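Setting up the vise cell in the Jodard simulator

The steps below use Jodard with the Wuvasik fixture pack, which you can install from the package list. You need both before you start. The free tier is enough.

Open a new project and pick the single-arm room. Load the blue vise fixture and drop it on the table, then add the arm on its pedestal. Keep the fixture within easy reach of the gripper. If you place it too far out, the planner still accepts the layout but gives up when you run it.

Next, set the views. Open the camera panel and turn on the room view, then add the wrist view. Set the room seed to 711 if you want the same layout as this page. Leave shadows on for now. They slow the run a little, but they make it easier to judge how the gripper lines up with the fixture. 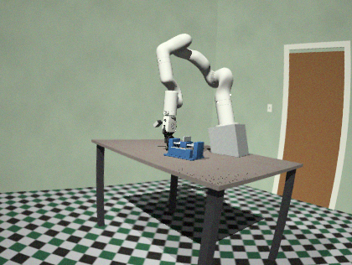
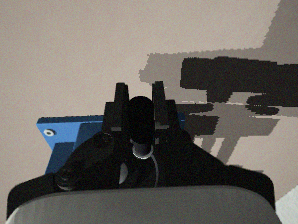
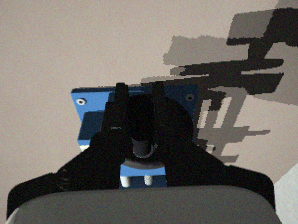 Jodard renders: the room view first, then two close views with the gripper over the blue part.

Check the finger position in the close view before you save a waypoint. The shadow of the arm can darken half the part, so go by the edges and the screw holes – color is a poor guide. Nudge the arm in steps of 3 mm until you are happy, then press Save Pose.

Repeat this for each pose. My own program has 14 poses and takes roughly a minute to play back on an older laptop. Chia-hao Sin posted a shorter version in the Grilletti forum in August, and it loads fine in the current build.

To export, choose File, then Export Program. The trial stops working after 31 days, but the free tier keeps your saved projects and only removes the export button. If you plan to move programs to a real arm, pay for the license before then.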